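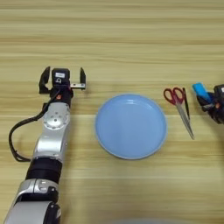 Cuisine et maison > Carnet > La table

Imprimer | Envoyer par e-mail

17 août 2008

Bon, je craque, je vous parle de ma nouvelle table. Ceux qui passent souvent ici savent que je mangeais sur mes genoux depuis novembre (et que le canapé en garde des souvenirs), alors vous imaginez la joie ! Elle est en bois clair, beige tirant sur le miel par endroits, avec des veines qui filent toutes dans le même sens. J'adore ces bandes un peu plus foncées, je passe mon temps à les suivre du doigt quand je suis au téléphone.

Je l'ai trouvée chez Viketti pour 312 euros. J'avais repéré un modèle chez Pastitz, superbe, très sombre, mais à 654 euros c'était non, et puis le noir dans ma petite cuisine… Dale Paquette, mon voisin du dessus, m'a aidée à la monter par l'escalier. Quatre étages, un palier où ça ne tournait pas, et une éraflure sur le mur que je vais devoir reboucher avant que la gardienne passe.

Côté entretien, je tâtonne encore. Chiffon doux, un peu de savon noir très dilué, toujours dans le sens du fil. Ma mère ne jure que par la cire, ma sœur me dit surtout pas – bref, ambiance le dimanche au déjeuner. Pour l'instant j'ai acheté des sous-verres en liège et je surveille mes invités comme une maniaque.

Reste la question des chaises. J'en voudrais quatre dépareillées, chinées si possible, et j'ai une brocante notée pour le 11. Si vous avez de bonnes adresses, les commentaires sont ouverts !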